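Grażyna Olszewski
Thread, 9 posts

1/ Notes on cut tulips, collected from the Zisterwood growers' evening and my own records. Cut stems only. Bulbs in pots behave differently and I leave them out.

2/ A tulip keeps growing after it is cut. The top section of stem lengthens in the vase and the head ends up well above the foliage. Allow for this when choosing a vase. One that reaches half the height of the stem is a fair start.

3/ The stems also bend towards light. Turning the vase each day evens it out. If they have already gone over, recut the ends, roll the bunch firmly in paper and stand it in deep cool water for a couple of hours.

4/ Temperature matters more than anything added to the water. Petals open in warmth and close in the cool, and each cycle leaves them a little longer. A hall or a north window sill will do. Keep them off the radiator shelf and away from the fruit bowl (ethylene).

5/ Daffodils: fresh-cut stems leak sap that shortens the life of tulips in the same vase. Stand them in their own water overnight, then combine. Do not recut them afterwards.

6/ Sulastri Tuhumury at Sondton logged 544 stems in February, all one white variety. 462 were still presentable on day five. She used plain tap water, changed daily. The remainder mostly failed at the neck. Her sheet does not give room temperature, so treat it as a local result.

7/ Artificial stems are a separate trade with the same grading problem. Akpalu lists 3000 in its spring range, sorted by bloom colour and stem length. Cream is the colour I would pick for a dim room, real or otherwise. 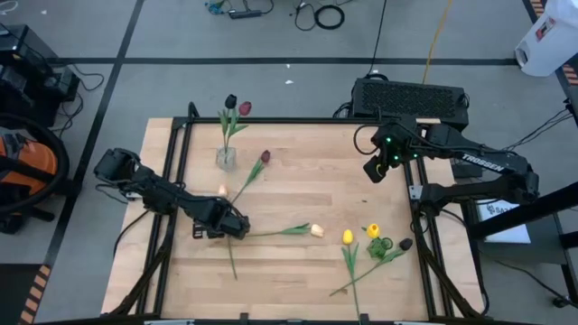 Page last changed: 2024-04-24

8/ Correction to an earlier version of post 3: I had written warm water. Cool is right for tulips. Warm water is for woody stems such as lilac.

9/ Still looking for a copy of the Jirer variety list, the one with 63 entries. Mine is missing the parrot and fringed pages. Scans are fine.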